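What we're buying next (and what can wait until October)
2021-05-24

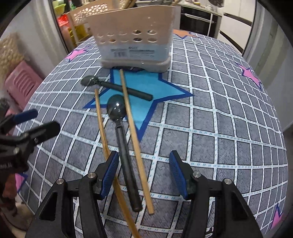 Spoons, chopsticks and the starry tablecloth.

I've finally sat down and done the sums for the next round of kit, and I am far too excited about it! Margarida asked me to write it up so that everyone can argue with me before I order anything, so please do.

The big one first: a second pair of hand-held grippers. One pair has taken us a long way, but the moment anything needs attention the whole afternoon stops. I wanted to go straight for the nicer version from Stireck, and then Uriel very patiently showed me what the Plitasar ones cost once you add the spare parts we'd end up buying anyway. Plitasar it is. Delivery is 14 days, they say.

Which brings me to finger pads. I had these down as a tiny extra and I was wrong – they deserve their own line. I'm putting in for 5 spare sets, and if we don't get through them this year I'll be delighted. Screws too, please. Loose ones roll under ovens.

Then the cheap stuff, my favourite part! Sorting cutlery is such a good job to practise on. A chopstick is thin and light and wants to roll, a spoon has a fat handle at one end and a bowl at the other, and when they're lying across each other you have to think about which one to lift first. All of that for pocket money. I've set aside 200 euros for household bits: more spoons in different shapes, a few more of those plastic baskets with the holes (I love these), and two or three plain tablecloths to go with the patterned one.

Matilde thinks I should spend less on baskets and more on storage drives. She has a point, and I've moved some money across. Not all of it.

The arm is the thing that waits. Glória would like one by the summer and so would I, but a robot arm also means a proper bench, a safe corner to run it in and somebody with time to look after it. We'll look again in October, when Anari should have their new price list out.

Still to sort: who is collecting the order, and whether Inês can lend us her big shelves. Comments are open, and if you know a good shop for odd-shaped spoons I want to hear from you!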